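2018-03-23

okay so a few of you asked how the haircut decision is going and the answer is: it's a whole thread. sorry in advance

**1/**
I've been growing my hair out since my last proper cut, and at this point it has its own opinions. It gets in my coffee. It got shut in the car door at the grocery store last week and I stood there like a tied-up dog until I found my keys.

**2/**
The last person I let near it with scissors was Flor Correa, who moved away in September and took my entire sense of self with her. Flor never asked what I wanted. She'd look at me, say "no bangs," and start cutting. I miss her so much.

**3/**
So I tried Nellia, the new salon next to the bakery. Lovely people! Free tea! But I asked for a trim and the guy said "let's talk about your journey" and I panicked and booked a conditioning treatment instead. Left with the same hair, only shinier, and a bottle of Semance oil I absolutely did not need.

**4/**
(The oil is great though. It smells like oranges and a nice hotel. Two drops, ends only. I used more than that the first time and looked like I'd been fried.)

**5/**
My mom's vote is keep it long. My mom has voted keep it long since I was 8 and gave myself a bob with kitchen scissors the night before school pictures. She still has the picture. It's in the hallway, where guests can see it.

**6/**
My sister's vote is chop it to the chin, because she did hers and now she wants company. She says washing takes her 3 minutes. I didn't believe her so she called me from the bathroom to prove it, which I could have lived without.

**7/**
It's long now. Like, properly long

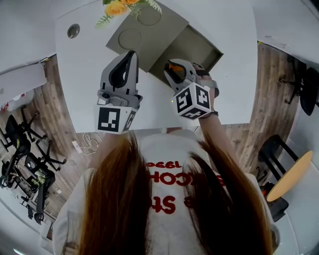
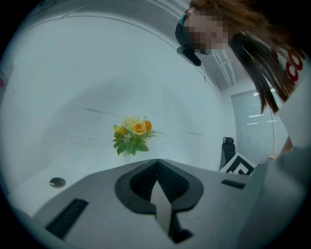 ## part two: the case for and against

**8/**
FOR cutting it: summer. My apartment has one window that opens and it faces the dumpsters, so from June on I live with everything shut and a fan on my neck. Last year I slept with my hair tied up in a sock. An actual sock (clean!).

**9/**
Also FOR: the drain. I'm not going to elaborate on the drain.

**10/**
AGAINST: braids. I finally learned to do a French braid on myself after 16 years of trying, and it would be very like me to master it and then cut everything off the same month. My arms still go numb halfway through but it holds all day.

**11/**
Also AGAINST: the in-between phase. If I hate it short I've got to go through the flippy-out shoulder stage again, and I did that in college and there are whole semesters I won't look at photos of.

**12/**
Delphine Ostrowski (hi Delphine, I know you're reading) says I should go to the woman at Sandel who does hers. She's booked solid and she only takes new people by phone. By PHONE. I've been working up to it for days — I wrote out what I'm going to say on the back of an envelope.

**13/**
update: I called. I read off the envelope. I said my own name wrong. She was very nice about it and I have a spot in two weeks!

**14/**
So now I need reference photos. Collarbone length, a few layers around the face, nothing that needs a round brush because I own one and it's been stuck in my hair twice. If you've got wavy hair and a cut you love, please post it below, front AND back.

**15/**
And no, I'm not getting bangs. Flor would feel it from wherever she is.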